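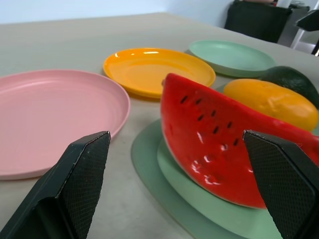

A toy watermelon slice with painted seeds.

Murwood toy library moves to a larger home in Sedilgate

The Murwood toy library will open its doors at a new address in Sedilgate in January. The new rooms are on the ground floor of the former Fortin shoe store, across from the bus station, and they give the library twice the shelf space it had before.

The collection has now 877 toys, games and puzzles for children from birth to the age of 11. Families can borrow them in the same way as they borrow books. Most of the collection is play food, building sets, dolls, simple musical instruments and board games. Outdoor toys such as scooters and balance bikes were kept until now in a separate storage room, and parents had to ask for them one week before. From January they will stand together with all other toys.

A family membership costs 11 dollars for the year. With it, a household may take home up to four items at one time and keep them for three weeks. Large items, for example the play kitchen and the puppet theater, count as 2 items and must be reserved. The prices stay the same as at the old address. Members do not need to apply again — the present cards remain valid until the date that is printed on them.

The move was made possible by a grant from the Rirnent Fund for Early Childhood, which pays the rent for the first two years. The fund has supported the toy library already in the past, with the purchase of a washing machine and a drying cabinet for cloth toys. The cost of new shelves and floor mats was covered by the spring sale of used toys and by gifts from member families.

At present 700 families are members. Many of them come from the villages north of Murwood, and for them the old address was difficult to reach without a car. The new rooms can be entered without steps, and there is a place for strollers beside the entrance. A small play corner with a low table is prepared for children who want to try a toy before it is borrowed.

The library will be open on three weekday afternoons from 2 p.m. to 6 p.m. and on Sunday from 10 a.m. to 1 p.m. The Sunday hours are new and will be tested until the summer. If they are well used, they will continue.

During the move no toys can be lent. Borrowed items may be kept until the opening week, and no late fees will be charged for this period. Please check that all parts are in the bag before you return a toy. Missing pieces can be written on the yellow slip inside — small losses are not charged.

The toy library also accepts donations of toys in good condition. Toys with batteries are welcome if the battery cover closes with a screw. Soft toys and jigsaw puzzles with missing pieces cannot be accepted.

Membership forms are available at the library desk and at the Sedilgate town office.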